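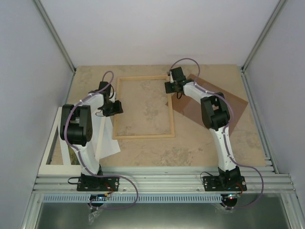 Gripper trials at the Diltholm bench are into their second round and we finally have something to report. Short version: Oda fingers on the left arm, Sekiguchi fingers on the right, same controller for both, same wrist camera settings. Flat goods only this round, so the table has the white paper, the brown translucent sheet and the thin wood frame on it, and each arm takes its turn at all three. Both arms share the one rail on the front edge. Purple cables are clipped along the links with the little white clips. Please leave the clips where they are!! Took an afternoon to get the loops right.

October
By Seo-ah Nam
Print this item | E-mail this item

Numbers first. 613 attempts logged so far across both grippers. Target was 200 per item per gripper, so we're a bit over half way. 208 of the attempts are paper, which went faster than expected. The brown sheet is slow. Resets take forever when it lands on the rail side and you have to reach in.

Paper. The Oda is better here, no contest. Fingertips are thinner and it gets under a corner if the approach is shallow enough. Sekiguchi pushes the paper along untill it buckles, then grabs the buckle. Counts as a pick by our rules but the sheet comes up creased and you can't use it again. We're going through a lot of paper.

Brown sheet. Other way round. The Sekiguchi pads have more grip and it holds on during the lift. Oda gets the corner fine and then loses it halfway to the handover. The overhead camera has trouble with this one too, the tabletop pattern shows through and the edge detector picks up the mottling. Turned the exposure down two steps, helped some. If anyone has a plain mat the size of the table, talk to me.

Wood frame. Easy for both if you go for one of the long sides. Corners are bad. The strips are thin and the Oda closes too hard on its default force setting, so we dropped it to 7 on the controller's scale and left it there. Don't put it back to default between runs. Somebody did, you know who you are.

Handovers. Left to right is OK. Right to left is jerky, and it's the same jerk with the fingers swapped so I don't think it's the grippers. Looks more like timing in the Nular controller. It waits for the right arm to report closed, then waits again for no reason I can find. Log files are in the shared folder, have a look if you know the Nular stuff better than I do. Support has the ticket, no answer yet.

Next up: swap sides. Sekiguchi on the left, Oda on the right, full repeat of the paper set so we can rule out the arms themselves. After that cloth, if the samples come in. I'd also like to try the softer pads Oda sent over, they're still in the box under the desk.

Things I need from people: more paper (plain white, same weight as before). One person for the early slot, 8 to 10 in the morning, just resets and typing in results. And whoever borrowed the small hex key set, bring it back, changing fingers without it is misreable.

Spreadsheet is open to everyone for reading. Ask me for edit rights. Columns F and G are swaped on the first tab, I know, will fix it when the second round is done.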